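A proper Vietnamese kitchen opens at the old ferry office

If you've been hoping for somewhere in Tristau to eat Vietnamese food that isn't a beige spring roll from the freezer, I have good news. Châu opened its doors on Galtau Street in July, in the old ferry ticket office, and I've now been three times (the third was meant to be a quick look at the menu for this piece, and then I smelled the broth).

It's a small place with 30 seats and a menu that fits on one side of a sheet of paper. There are 11 dishes, most of them from the middle of the country, so you get bún bò Huế instead of the milder phở most of us know. It's a beef and lemongrass soup with thick round noodles and a real kick, and it costs £11.
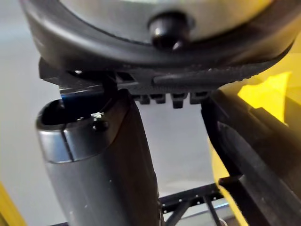

The soup arrives with a plate of herbs, lime and sliced banana blossom, and you're left to get on with it. I asked for extra chilli on my first visit and regretted it by the fourth mouthful! Better to start gently and see how you go. On the side I had the bánh bèo, little steamed rice cakes topped with dried shrimp, each in its own saucer with a rim as black as the one round that big silvery-grey housing, and I could have eaten the lot twice over. The turmeric fish with dill was lovely too, though my portion was a bit on the mean side for £16.

Lunch is the busy time. They don't take bookings before 5pm, and when I turned up at half past twelve the queue was already out past the bike racks.
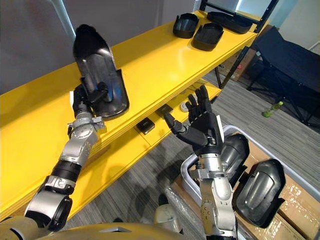
Evenings are calmer, and you can reserve a table by phone. There's no licence yet, so bring your own bottle or have the salted lime soda, which I'd happily drink all summer.

Coffee comes from Zotarura, the roaster over by the station, brewed slowly through a metal filter on to condensed milk. It's very sweet and very strong, and I was still wide awake at two in the morning.
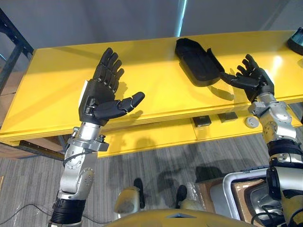
Puddings are limited to a coconut and mung bean thing in a glass, but it's a good one. The kitchen is closed between 3pm and 5pm, and the number 79 bus stops right outside. They take cards, and takeaway should be starting next month.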